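HAND-HELD DEMONSTRATION STATION - PRE-SESSION CHECKLIST WITH COMMENTS
Site: Unelgate, bench 12
Task set: Kuno, cloth folding
Comments by: Kwan-ho Hsueh

Mark each line OK, FIX or HOLD. A HOLD means no demonstrations get recorded until I have signed the line off.

1. Bench surface clear and wiped. OK
Clear enough. The form still doesn't say what "wiped" means, and two people on the same shift gave me two answers.

2. Bench light even across the work area. OK
Fine at nine in the morning. I have asked twice for an afternoon check and have yet to see one.

3. Gripper fingers close fully and meet along their length. OK
Checked by hand with nothing between them. Please stop checking this with cloth in the grip. You learn very little about the fingers that way.

4. Linkage moves freely, no play at the joints. FIX
Slight click on opening at the station's second gripper. Pomus calls this normal wear. Maybe so, but I would like to see the number that separates normal wear from a bad joint, and their sheet doesn't have one. Tagged and off the bench.

5. Screws at the fingers tight. OK
Use the driver in the drawer, not a thumbnail.

6. Finger pads clean, no lint, no loose threads. See comment.
The line gets ticked every session and I don't believe every tick. Gauzy cloth sheds. Look at the pads from the front and from behind, and look below the fingertips too, where a thread can hang without touching anything you would notice from the trigger side. If a thread gets into the joint the operator will feel drag and squeeze harder, and then we are teaching the robot to squeeze harder.

7. Operator's free hand stays out of the fold. HOLD
People help the cloth along with the other hand. I understand why, it's quicker. The robot will not have that hand, so the demonstration is worth nothing to us. Operators to be reminded before every block.
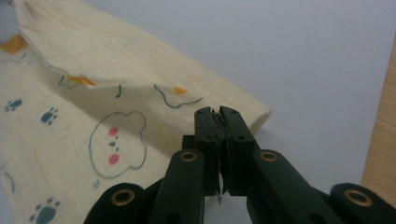 UNELGATE, December

Comments on the muslin block, printed cloth with the paw prints and the cloud face.

The plan counts 459 demonstrations as "usable." I went through 26 of them and would argue over 13. Most of the trouble is in how the fold gets started. Some operators pinch one layer, some pinch several, and the log has the same word for both. With a crinkled weave you can't always tell which you have by feel. Add a column for it. If the operator isn't sure, write "not sure" and leave it at that.

8. Cloth laid out the same way at the start of each run. FIX
"The same way" is doing a lot of work here. Half the cloths start square to the bench and half at whatever angle they landed. If variety is what we want, then write it down as variety and plan it. The print makes this easy to sort out: name a motif and say where it starts.

9. Shadows from the gripper acceptable. OK, with doubts
White bench, pale cloth, black tool. The gripper's shadow lands on the bench close to the fingers, and I would like proof that the model doesn't learn to follow it. Chiu says it doesn't. Chiu's test was on dark towels.

10. Stop rule posted and understood. OK
Posted, yes. Asked on Tuesday what it said, almost 12 people gave me the general idea. Read it aloud at the start of the shift.

11. Remote-control station, emergency stop tested. HOLD
Not tested in my presence. A tick from the previous shift doesn't count for this line. Until it is tested, hand demonstrations only.

Result: bench 12 may record by hand once line 7 is signed off. Lines 4 and 8 to be fixed before the next block. Remote control stays off.

K. Hsueh

Unelgate bench safety | Questions: ask at the Kuno desk | Copyright Unelgate, all rights reserved | Back to top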